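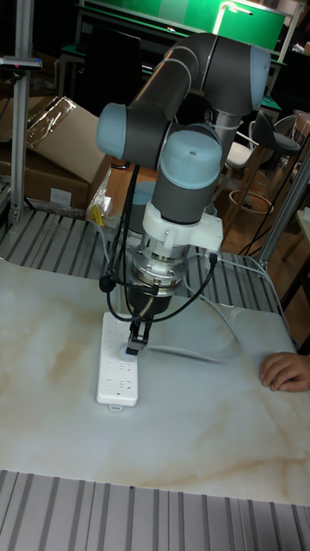 4. Setting up the plug insertion trials

Section 3 (arm and gripper bring-up) has to be done first. Settings below are the ones from the Bukura runs, January build.

4.1 Placing the parts

1. Power strip on the tabletop, long side toward the arm base and back. Not connected to the mains. Ever.
2. Lead the strip's cord to the rear, clear of the wrist.
3. Zero the force reading with the gripper open and nothing touching it.
4. Check the cable loops at the wrist. Turn the last joint both ways by hand, slow – no pulling, no snagging.

Note: re-zero after every 7 trials. Drift is small but it shows up in the plots.

4.2 Running a trial

1. Lay the plug on its side, cord leading away from the strip.
2. Load the Gevance policy, or Kennedy for the baseline. Same start pose for both. 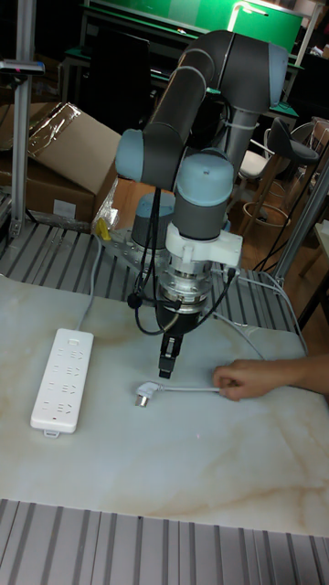 3. Operator holds the cord until the fingers close, then lets go. Hand stays flat on the table or off it.
4. Start logging before the arm moves, not after. Lost a whole batch in June this way.
5. Trial ends at full seating, or at 40 seconds, or when force goes over 30 N. Log wich one.

CAUTION: keep fingers out from between plug and gripper. Stop button within reach of the free hand.

4.3 Scoring

Seated = 2. Prongs in but not flush = 1. Anything else 0, including a drop. Dont rescore from memory – use the log.

If the plug rotates in the grip, let the trial run. Slip recovery is what the Mutcombe comparison measures, so cutting it short skews the result.

Next: 4.4, exporting the logs.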